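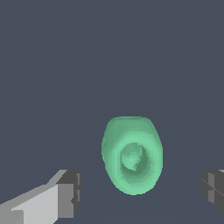
Fitting a Limited-Slip Differential to a Track Day Hatchback

Student project report, Vehicle Technology, second year
Author: Frauke Brandes
Handed in: September 30, 2026

1. Aim

The car used for this project is the Orkar 2, a small front-wheel-drive hatchback that the department runs on track days. It came with an open differential. Drivers had complained that the inside front wheel spun on the way out of slow corners, mostly in second gear. The aim was to fit a plate-type limited-slip differential, set it up, and find out whether it made the car easier to drive.

2. Choice of parts

Two makers sell a unit that fits the Orkar gearbox. The Shirima unit is a helical type and needs no regular servicing. The Trokia unit is a plate type and can be adjusted by changing the order of the plates. I chose the Trokia because adjustment was part of the project. It does need fresh oil more often, and the maker asks for a gentle running-in period of 500 miles.

The total budget was £1,000. This paid for the differential, new bearings, seals, oil and one set of driveshaft circlips. The front tyres were already on the car and were not changed.

3. Fitting

The gearbox was taken out from below with the engine held on a support beam. The first attempt was slow, as the lower engine mount bolt had rusted into its sleeve and had to be drilled. The crown wheel was moved over to the new unit and its bolts were replaced.

Bearing preload was set with shims. The shim that came out of the old gearbox was too thick for the new unit, and I had to order thinner ones from Comeck. Delivery took a week. With the new shims in place the preload was inside the range in the workshop manual.

The gearbox was filled with the oil named in the Trokia fitting sheet. One driveshaft seal leaked when the car was first moved. It had gone in at an angle, and a new one was pressed in with a proper drift.

4. Testing

Running-in was done on public roads during April. After that the oil was drained and replaced. There was fine grey paste on the drain plug magnet but no larger pieces.

Track testing was split into 3 sessions with the same driver. Tyre pressures were set cold before each session. In the first, the car was driven with the plates as supplied. It pulled well out of the hairpin but pushed wide when the throttle was lifted on entry. For the second session the plates were put in a milder order, and the driver reported that the car turned in more freely. Wheelspin out of the hairpin was still much less than with the open differential. The third session used the same setting on a damp track. The steering pulled to one side over bumps under full throttle, and the driver found this tiring.

5. Discussion

The milder setting suits this car. No lap times are given here, as other cars were on the circuit and few laps were clear. The results depend on the opinion of one driver, and a second driver would have been useful.

The steering pull may come partly from worn lower arm bushes. I noticed play in the left one while the driveshafts were out but did not have the money left to replace it.

6. Further work

Replace both lower arm bushes and repeat the wet session. Check the oil again after the next track day. The old differential and its shim are in the parts cupboard, labelled, in case the car has to go back to standard.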